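Reading Group and Methods Meeting, Minutes
February 28, 2021
Posted by Ok-hee Cha

Present: Themis Stergiou (chair), Hiu-tung Lui, Nesrin Coşkun, Ok-hee Cha (minutes). Haoran Xie joined during item 2.

1. Last minutes. Accepted with one fix: the Brarkholm arm was returned, not lent out again.

2. Matos results. Hiu-tung presented the panel-approach runs. The policy was trained only in the Tilari simulator and tested there on 100 starts, with wrist view as the only input. She reports that it lines up with the red panel far more often than the old baseline. Themis asked what "lines up" means. It means the final pose is inside the tolerance set in the config file, and nothing touches the panel at all. Themis said he would not call that a manipulation result and asked that the word come out of the title. Hiu-tung objected, then agreed to "approach."

Nesrin wanted to know how much the policy leans on the orange corner brackets. They stand out strongly against the pale wall, and she suspects it is tracking four bright corners and ignoring the panel. Hiu-tung has not run it with the brackets removed. Nesrin said she won't believe the number until that is done.
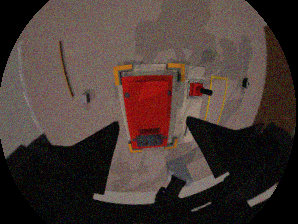
Fig. 1. Simulated wrist view, gripper fingers at bottom, red panel with orange corner brackets.

Haoran pointed out that the yellow outline to the right of the panel is also very easy to pick out and should be part of the same test. He asked whether the lighting changes between starts. It does not. Themis: then we have 100 starts and one wall.

Some discussion of the fisheye model. Hiu-tung feels the distortion is close enough to the real lens. No one had a measurement to back this up or knock it down. Left open.

3. Hardware time. Flolldale has offered us 2 days on their rig in June. Nesrin is against taking them before the bracket test is finished. Ok-hee thinks we should take the days anyway and cancel if need be. Vote: 3 for booking, Nesrin against, Themis abstaining.

Actions
Hiu-tung: rerun with brackets removed, then with yellow outline removed, 20 starts each to begin with. Change title.
Haoran: vary the lighting.
Ok-hee: write to Flolldale.

Comments

Hiu-tung Lui: For the record, I also said the baseline had the same brackets, so the comparison is fair even if the number is high.

Nesrin Coşkun: Fair to the baseline, sure. It doesn't tell us what either one is looking at.

Haoran Xie: Lighting script is on the shared drive. Please use the second version, the first one turns the wall black.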